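Wiping old drives before donating a PC
Forum > Storage and Backup

kincaid_e
I have seven old desktops to clear out before September. All have spinning drives. Is one pass of zeros enough, or do I need the seven-pass thing? One drive took 149 minutes for a single pass and I don't want to do that all month. 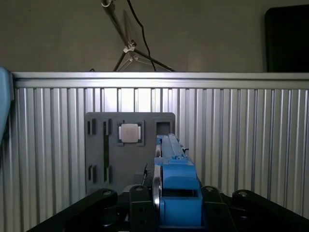
The machines are going to a church in Skadolwood and they'd like them with working drives if possible.

Li-hua Tai
One pass is fine. Read back a few sectors afterward and move on.

rafferty_obi
Disagree. If there were tax records on any of them, pull the drive and drill it. A used 3.5-inch drive isn't worth the worry.

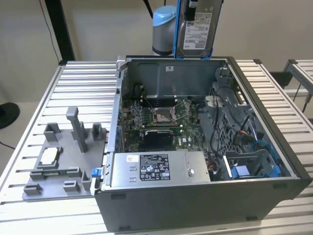
I did this for my brother's office on Park and it took an afternoon, most of it finding the right screwdriver.

Li-hua Tai
Drilling leaves most of the platter readable in theory. If you trust a drill you should trust zeros. Check the SMART data too. I wouldn't give away anything with a reallocated count over 100.

rafferty_obi
In theory. Nobody is going to put a drilled platter under a microscope for my brother's invoices.

loretta_m
Same goes for zeros then.

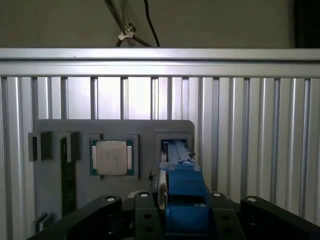 Also do the wipes overnight and run two at once if you have the ports. I left mine going at bedtime and they were done by breakfast. One quit at 208 bad sectors, so that one went to the recycler.

kincaid_e
OK, one pass on all of them, and the one with my tax stuff gets drilled. Will post if any of them throw errors.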